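Werent: Set Dressing in a Ten-Episode Family Sitcom

1. Aim
The project recorded how often living-room props changed position between consecutive shots in Werent, a sitcom produced by Brolano.

2. Method
Ten episodes were viewed twice. Each cut was logged in a spreadsheet, to a limit of 1,000 cuts. Kitchen sets were excluded.

3. Results
Soft furnishings moved most often, mainly throws on the sofa. Episode 7 had the highest rate. Hard props such as wire racks moved less.

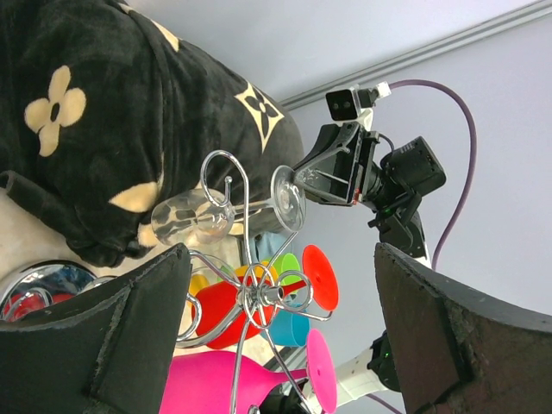 4. Limits
The Verbruggen edition omits two cold opens. Laugh-track timing was not measured.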